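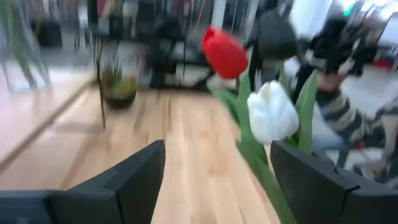
Gripper Comparison, Handout 2
Givport Technical College, Robotics Laboratory Course
Teacher: Aarne Jääskeläinen
Laboratory assistant: Refilwe Ntuli
Version 2/5/20

Please read this before you come to the laboratory. The first handout explained how to start the arm and how to stop it, and I do not repeat it here. If you were absent from that session, speak with Refilwe first.

1. What we compare

We have two grippers for the same arm. The first is the Poneck, a parallel gripper with stiff fingers. The second is the Giltdale, which has soft pads and closes more slowly. Both are controlled from the Rutherford controller, so the program stays the same and you change only the tool file. Students sometimes forget the tool file. Then the fingertips are in a different place from where the program believes them to be, and all the results of the afternoon are useless.

The task is to take one cut flower by the stem, lift it, hold it for the count of ten and put it back. Last year we used plastic tubes, and every group had nearly full marks for both grippers, so the comparison taught very little. A stem bends, it has leaves which get between the fingers, and no two are equal.

2. Before the first trial

Write down which gripper is mounted and which tool file is loaded. Both partners sign this.
Open and close the gripper fully two times with nothing between the fingers.
Check that the camera cable has free movement when the wrist turns to both end positions.
Save one camera picture with the gripper open and one with it closed. You will need them for section 4.

Do not change the closing force in the first series. The value in the controller is 108, and it is a setting number, not newtons. I say this every year and every year I receive reports with "108 N" in the table.

3. The trial

Move the arm to the approach position by hand control. Select a place on the stem below the flower and above the thick part of the leaves. Come from the side. If you come from above, the fingers push the flower head before they reach the stem, and with an open flower the petals may fall.

For each trial, write one of these codes in the log:

H = held for the full count
S = slipped during lift or hold
L = a leaf was between finger and stem
D = visible damage on the stem after release
X = stopped by operator

More than one code is allowed. A trial with H and D together is common with stiff fingers, and it should not be reported as a simple success. In the August course the groups made 314 trials with the Poneck and wrote D in a separate column which half of them did not fill in. For this reason I could not use that data for the comparison, and you are making it again.

4. The view from the camera

The camera moves together with the gripper, so the fingers always take a part of the picture. How large this part is depends on the opening and on the shape of the finger. When the gap becomes narrow, the fingers look much bigger against the background and the object can be completely at one side of them.

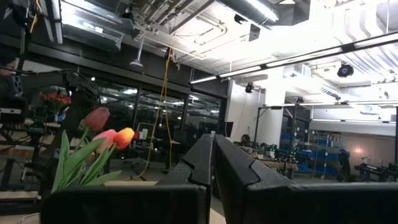
Fig. 1. Camera view with a narrow gap between the fingers. The tulips are to the left of the gripper fingers.

Use your two saved pictures and mark the area covered by the fingers in each. Calculate it as a percent of the whole picture. Then answer in your report, in full sentences:

At which opening is it most difficult to see the stem?
Would you move the camera, and in which direction?
Does the background disturb you when the arm moves fast? Compare a picture taken in movement with one taken at rest.

On the last point, be careful with the word "blurred." In a moving picture the background can be in streaks while the fingers stay clear, because the fingers travel with the camera. Write which part you mean.

5. Report

Four pages maximum, one report for each pair. The log sheet is attached at the end and is not counted in the pages. Give the number of trials for each gripper, the number for each code, and then your opinion. I accept either gripper as the better one if your log supports it.

Leave the paper copy in box 684 beside the laboratory door. Refilwe collects them the morning after your session. Water for the flowers must be changed by the last group of the day, and please wipe the table.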